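Storage Units at Privero: Frequently Asked Questions

Opening hours, access and charges for the Heten site. Questions about an existing contract should go to Birsen Çınar at the site office.

How do I get in outside office hours?
Use the keypad at the side gate. The code is in your welcome letter and works from 6 am to 10 pm. The alarm is set at 10 pm and late exits are charged at £30.
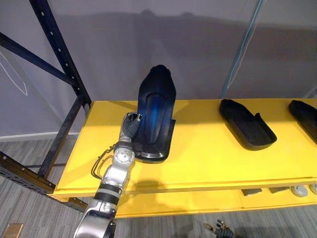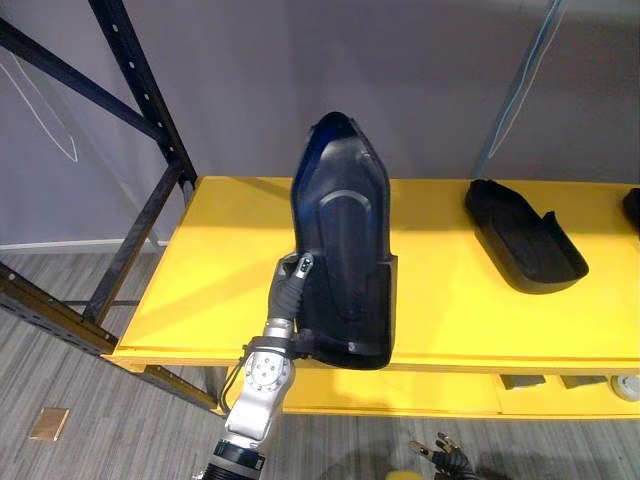

What sizes are available?
Units run from 13 square feet (locker) to 500 square feet (double garage). Lockers are on the upper floor and can be reached by stairs or goods lift. The lift carries up to 600 kg, including trolley and passengers.

Can I change to a different size?
Yes, at any time, subject to availability. The new rate applies from the day you move. Any rent already paid on the old unit is credited to your account.

What may not be stored?
Food, plants, animals, gas bottles, fuel, paint thinner, fireworks and anything illegal to possess. Petrol mowers are accepted if the tank has been drained. Car batteries must be disconnected.

Are the units heated?
No. The upper floor is kept dry by extraction fans but the temperature follows the weather. Leave a gap between your goods and the outer wall. Mattresses should be stored flat in a breathable cover.

Do I need my own padlock?
Yes. The hasp takes a shackle up to 13 mm. Closed-shackle padlocks are sold at the office. We do not hold spare keys. If a lock has to be cut off, the account holder must be present with photo identification.

Is insurance included?
No. You must show cover for the full replacement value before moving in. Home policies often exclude goods kept elsewhere, so check the wording.

How much notice do I give?
14 days, in writing. Sweep the unit, remove your padlock and tell the office. The deposit is returned once the unit has been inspected.

Who handles complaints?
Selim Oral, site manager, by letter or through the contact form.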